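I caught the goalie of the Plurnodstead women's team after morning skate, still in half her gear and eating a banana. She had just got back from four weeks at the Minemska summer camp and was in a great mood (the coffee was terrible, and she didn't care).

"I went in thinking I was fit," she told me. "Then they had us doing edge work for 11 days straight before anybody took a real shot on me. My hips were screaming!"

I asked if she'd thought about quitting after last January, when the team dropped 5 in a row. She laughed at me.

"Quitting? No. I thought about sleeping, mostly. We were playing tired and I was cheating on my glove side. Teams figured that out fast." 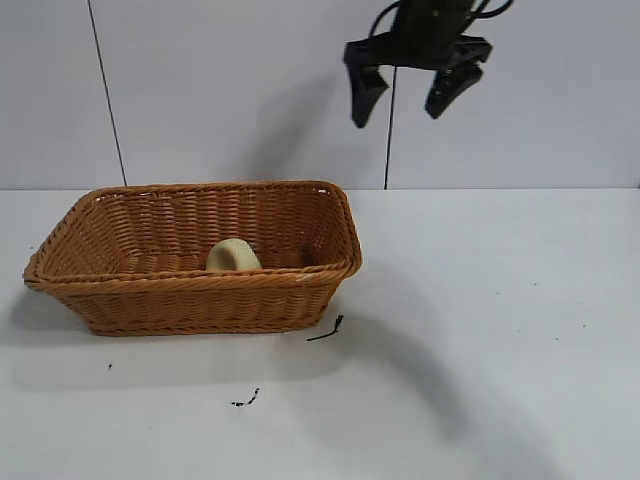
A wicker basket on a white tabletop.

So what's different now? She says she's deeper in her net and a lot more patient. The new goalie coach, who came over from Rellance, has her waiting on shooters – "like, painfully waiting" – and she swears she's seeing the puck better through traffic.

We got onto the home opener, which she's been looking forward to all summer. Last season's best crowd was 1,239, and she wants to beat it.

"When the building's loud I don't hear any of it till the whistle. Then it hits you all at once and you're grinning under the mask like an idiot."

She still has to win the starting job, and she knows it. "I've got two more scrimmages. Ask me after that."

Posted 16/09/2018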